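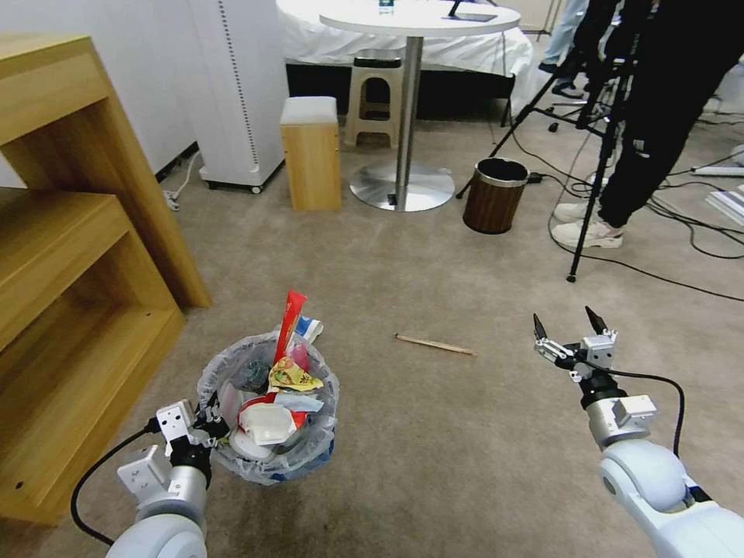 4. Uploading your film for screening

Read this section once your entry has been accepted and you have received your Zandincombe festival login. If you are still waiting for a decision, go back to section 2.

You will need:
- the finished film as a single file
- a separate subtitle file, if the dialogue is not in English
- your entry number, printed at the top of the acceptance email

4.1 Preparing the file

1. Export the film at the frame rate it was shot in. Do not convert it to match another format.
2. Remove colour bars, countdown leaders and any "for preview only" text.
3. Leave 2 seconds of black before the first picture and after the last credit.
4. Name the file with your entry number, then the title, with no spaces.

Note: shorts are shown in blocks, and the projectionist runs one straight after another. A long stretch of black at the end holds up the next film.

4.2 Sending the file

1. Log in to Idimow and open the Films tab.
2. Choose your title from the list. If it does not appear, log out and check that you used the same email address as on the entry form.
3. Click Add screening copy and pick the file.
4. Wait for the bar to reach the end. A feature can take several hours on a home connection.
5. Click Confirm. The status changes from Draft to Received.

Caution: closing the browser window during an upload cancels it. The part already sent is not kept, so you will have to start again.

Files are checked in the order they arrive. If yours fails, the report lists the timecode of each fault. You may replace the file twice. After that, write to the print desk before sending anything else.

4.3 Subtitles

1. Open the Subtitles panel under your title.
2. Upload the file and select the language.
3. Play at least the first 15 minutes in the preview window and check the timing.

Subtitles already burned into the picture are accepted, but tell us - otherwise the Declercq screen may run a second set over them.

4.4 Sending a drive instead

Features can be sent on a drive if the upload keeps failing. Pack it in a padded box with the entry number on the drive itself and on the outside. Address it to Zohreh Mousavi, Print Desk, Warine Cinema. Parcels are taken in at the side door until 5 pm, except on Thursday, when the desk closes at noon.

Drives are returned after the festival at the sender's cost. To collect yours in person, bring a copy of the acceptance email.

For stills, posters and trailers, go to section 5.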